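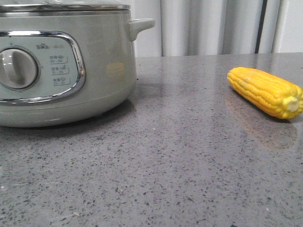 I have now been on four small-ship cruises, and I would like to say a word in favor of being bored on them.

The brochures are against it. The last one I booked, with a company called Tatia, promised 528 nautical miles of "uninterrupted discovery," and they meant the uninterrupted part. Wake-up call at six. Bird walk at half past. Breakfast, during which a man with a microphone told us what we would be seeing after breakfast. Then into the rubber boats, out of the rubber boats, a talk on lichen, lunch, a second talk on lichen for those who had been in the other rubber boat. By the third evening I had seen more puffins than I had seen of my wife.

I don't blame the guides. Ours was a patient woman named Dagmar Lukáč who knew every rock on that coast and could make a limpet sound like a scandal. But she was working to a printed schedule, and the schedule had been written by someone in an office who believed that a passenger left alone for an hour would ask for a refund.

Maybe some would. Cabins started at 2000 a head, and at that price people begin to do arithmetic. Silvia Krajčí, who had the cabin across from us, worked out what each landing was costing her and went ashore with a fever so as not to waste one. She saw a seal. She told me later it was a very expensive seal.

My best afternoon of the trip was the one that went wrong. The wind got up, the landing was called off, and the Okonik sat behind an island with nothing to offer us for five hours. There were 70 passengers and one deck of cards. People looked lost at first. They checked the notice board as if it might relent. Then somebody fell asleep in a deck chair, and it spread.

I stood at the rail and watched the same piece of cliff until I knew it. The light went across it slowly. A bird I couldn't name did something I couldn't explain, over and over, and there was no microphone to help me. I can still draw you that cliff. Of the eleven places where we landed, I could draw you perhaps two.

So here is my modest proposal to the cruise lines. Sell me one day in the middle with nothing on it. Print it on the schedule as a blank. Charge me an extra 150 for it if you must, and call it something with "immersion" in the name. Keep the lichen for the morning after.

We're booked again for July. I've asked whether the weather is likely to be bad, and the agent keeps assuring me that it won't be.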